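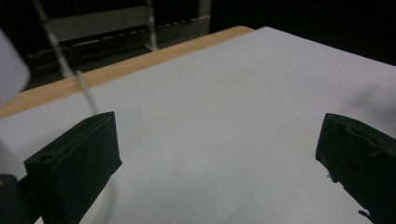
Trestell hand gripper upkeep, June catch-up

Present: Geeta Kashyap, Narendra Chaturvedi, Nisha Dwivedi, Ramesh Negi, and me (Fenna Koster, taking notes again because I sat closest to the outlet). We started at 9:30, or a little after, once Ramesh found the good chairs.

Last month's notes

Everyone was happy with them except Narendra, who says I wrote down the wrong screw length for the finger mounts. He's right, I did. Corrected in the shared copy. Nisha's item about labeling the spare parts drawers is done and they look great!

Finger coverings

We spent most of the meeting on this one. Geeta wants the covering looked at on both fingers before every session, and she especially wants people to look at the lower edge and not only the gripping face. On the right finger that edge has gone ragged, with little bits sticking out along it, and the surface is wrinkled too. Ramesh thinks we could trim the bits and get another month out of it. Geeta doesn't want trimming, she wants it re-covered, and she pointed out (fairly, I thought) that we trimmed the last one and then had to re-cover it anyway.

We went back and forth a while and landed on re-covering. Narendra has 2 covering kits left from the Drodar order and will use one on the right finger. The left one stays as it is for now. Ramesh asked me to note that he still thinks trimming would have been fine, so there you go, Ramesh, it's in the minutes.

Cable

Nisha brought up the thin white cable that comes down to the left finger. She'd like more slack in it, and a clip partway so the weight isn't all hanging on the last stretch. I said I keep catching it with my sleeve, and it turned out Geeta does too. Nisha will try a clip and a slightly longer run and let us all have a go with it before she makes it permanent. Please don't tape it in the meantime! We got tape residue everywhere the last time and I was the one cleaning it.

Opening check

Narendra has been running his open-and-close check at 100 cycles each time, and he's asked whether that's more than we need for a quick look in the morning. After some talk we agreed on 32 for the daily one and the full 100 after any work on the fingers, so the full count applies once the new covering is on. I'll redo the check sheet. He also wants the check done over plain paper laid flat on the table, nothing on it, so that anything shed by the covering shows up. Geeta likes this and so do I. Ramesh wanted to know who pays for the paper. (We have a whole roll from Drarnden, Ramesh.)

Spares

Short one. Nisha would like a second pair of fingers kept ready to go, already covered, so a worn pair can be swapped out and dealt with later at the bench. Tomar quoted us for a pair but Geeta hasn't gone through the quote properly and didn't want to talk price yet. Held over to next time.

Anything else

Ramesh asked if we could put the hex keys back in size order. Yes please, everybody, me included. Narendra can't make next month's start time, so we'll push it to 10:15.

Who's doing what

Narendra: re-cover the right finger, then run the full check
Nisha: clip and extra slack on the white cable
Geeta: read the Tomar quote
Me: new check sheet, printed and by the table
Ramesh: cut paper from the roll and leave a stack out

We wrapped up at 10:20 and Geeta had leftover lemon cake, so most of us stayed a bit longer.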